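Fruit on the Common Room Table: How Storage Affects Waste in a Shared House

Student project report
Household Systems, first-year group project
Group members: Princess Dimaculangan, Emiliano Mansilla, Kamonchanok Jaidee
Submitted Jun 9, 2023

1. Background

Citstead is a student house with 12 residents and one common room. Groceries are mostly bought individually, but fruit is paid for out of a shared kitty and anyone can eat it. Two of our group live in the house. At the start of the project the residents agreed that too much fruit was going into the green bin, and the usual explanation was that people weren't eating it.

We wanted to find out whether the way fruit was kept had anything to do with this. Our question was: does sorting shared fruit by how fast it ripens, and keeping it in plain view, reduce the amount thrown out?

The project ran for 4 weeks in May. For the first half we left things as they were and only kept a record. For the second half we changed the storage.

2. How fruit was kept before

The house had one deep ceramic bowl on top of the fridge. New fruit was tipped in over old fruit. Shorter residents could not see into the bowl without a chair, and soft fruit was usually found by smell. Small items such as kiwi and cherry tomatoes went to the bottom. (Tomatoes are counted as fruit in this report, as the house buys them out of the same money and people eat them as a snack.)

The bowl was emptied when the kitchen was cleaned. Anything mouldy or leaking went in the green bin, and the rest went back.

3. Moving the fruit to the table

For the second half of the project the bowl was put away and all the shared fruit was kept on the round table in the common room. We laid a yellow towel over the table first. This was partly to stop things rolling and partly so that any leak would show up and could be washed out. A wooden tray was suggested but the towel was already in the cupboard.

At first we put everything together in one group with no sorting, so that people could get used to the new place. Apples, bananas, oranges and kiwi were all touching. 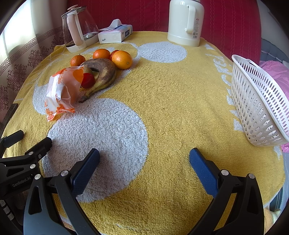 Imelda Tan wrote back on our draft that we should not have let the bananas sit against the apples at all, even for the settling-in period. Both give off ethylene as they ripen, and she thought some of our losses in that stretch would be our own doing and not the residents'. She also asked whether we had recorded how ripe the fruit was on the day it was bought, as a banana bought spotty will not last long wherever it is put.

We had not recorded ripeness at purchase. This is a weakness and we come back to it in section 6. On the first point we agree, and the unsorted days are reported separately from the sorted ones.

After the settling-in period we sorted the fruit into three groups.

Eat now: bananas with spots, soft kiwi, anything bruised.
Eat this week: mandarins, cherry tomatoes, ripe pears.
Will keep: apples, larger oranges, lemons.

The "eat now" group went nearest the door, where people walk past. The "will keep" group was moved off the table and into the bottom of the pantry, in a paper bag with the top left open. It was brought up as space allowed. Emiliano did the sorting in the mornings and Princess checked it in the evenings.

4. Record keeping

Every piece of fruit that came into the house was written on a sheet taped inside the pantry door. Every piece thrown out was written on the same sheet with a reason: mould, too soft, split, dried out, or other. Residents were asked to fill in the sheet themselves. We did not record who ate what, as two people in the house said they would stop taking fruit if we did.

Over the whole project 228 pieces were recorded coming in. Cherry tomatoes were entered by the punnet and not one by one, so the true number of things to eat was higher.

The sheet was not perfect. On one shopping day it was not filled in until the next morning, by which time some mandarins had been eaten. We worked from the Civgate receipt for that day.

5. What we found

Less fruit was thrown out in the second half than in the first. The largest change was in bananas. In the first half they were the most common item on the waste side of the sheet. Once they were out where people could see the spots, they were eaten or taken for baking before they split. Kamonchanok made banana bread from the last of one bunch, and these were entered as eaten.

Mandarins and other small fruit went quickly once they were on the table. People told us they took one while waiting for the kettle or sitting on the couch, and several said they had not known there were any in the bowl. By evening the table often held only a few small pieces, and these were normally gone the next day.
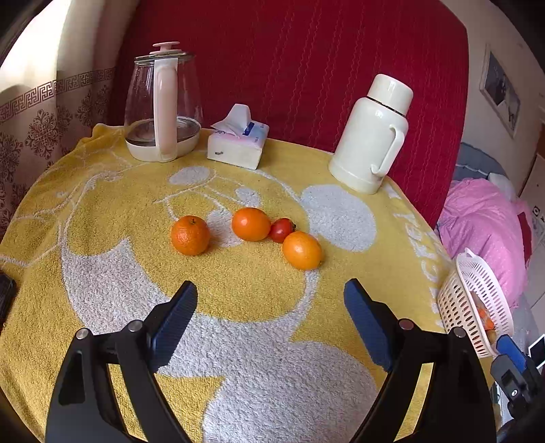 The smaller amount on show seemed to matter as well. When the table was full, people took from the front and the pieces at the back were left. When only a handful was out, all of it was seen and all of it was taken. For this reason we kept the larger stock in the pantry for the rest of the project and topped up the table once a day.

Apples showed almost no difference. They kept well in the bowl and they kept well in the pantry.

Kiwi results were mixed. The hard ones stayed hard for a long time on the table and people lost interest in them. Deolinda Gouveia suggested putting them in a bag with a banana, and this softened them in a few days.

6. Limits of the project

The house knew it was being studied. Some of the improvement may be people being careful while we were watching.

The common room gets warmer than the kitchen in the afternoon. We did not measure the temperature in either room.

Ripeness at purchase was not recorded, as noted above. If we did this again we would mark each item as green, ready or over-ripe on the day it came in.

7. Recommendations for the house

Keep the fruit on the common room table and leave the bowl in the cupboard.
Put out one day's worth at a time.
Keep bananas away from everything except hard kiwi.
Wash the towel weekly.
Keep the sheet on the pantry door until the end of term.

The residents have agreed to the first four. The sheet is still being discussed.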